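Gutter and downpipe check, Gondcombe
May 15, 2019
Job 2433

Checked from a ladder at the front and from the flat roof at the back. Comments are mine and the owner can take them or leave them.

1. Gutters clear of debris: NO
Front run packed with moss for most of its length. The Zuvetti mesh guards are still in place and the moss is sitting on top of them. The leaflet says "maintenance free". I have yet to see a guard that was.

2. Brackets secure: PARTLY
Two brackets loose over the porch, screws pulled out of soft fascia. Longer screws will hold for a winter, perhaps. The timber wants looking at first.

3. Fall towards outlet: NO
Water poured in at the far end stood in the middle and stayed there. The last firm, Jorov, wrote "fall correct" on their sheet. I'd like to know what they measured it with.

4. Joints watertight: PARTLY
Four joints on the back run. Three fine, one weeping at the corner. It has been smeared with sealant at least once before and I don't hold out much hope for another coat. Replace the union.

5. Downpipes running freely: YES
Hose test passed, front and back. No leaks at the collars. 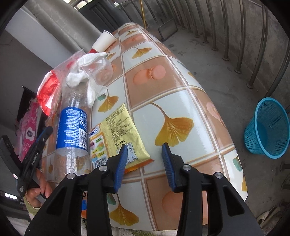 6. Water taken away from the wall: NO
The back downpipe empties on to the paving beside the kitchen door. Green staining on the brick up to the second course. The owner has been quoted 779 pounds for a damp treatment indoors. I would fit a shoe and clear the gully before paying anyone for that, then see what the wall looks like in July.

7. Fascia and soffit sound: PARTLY
Soft at the porch (see 2). Fresh paint elsewhere, which tells you very little. Prodded it where I could reach and it felt firm enough.

8. Gully and drain clear: NO
Grating blocked with silt. Lifted it and got a good bucketful out, but there is more below the bend.

9. Guarantee seen: NO
Said to be ten years, from Fedoruk, who supplied the gutter. No paperwork produced – until it is, treat the gutter as having no cover.

Result: FAIL on items 1, 3, 6, 8 and 9. Items 2 and 4 to be put right at the same visit. Recheck after the next heavy rain, with the hose again if it stays dry.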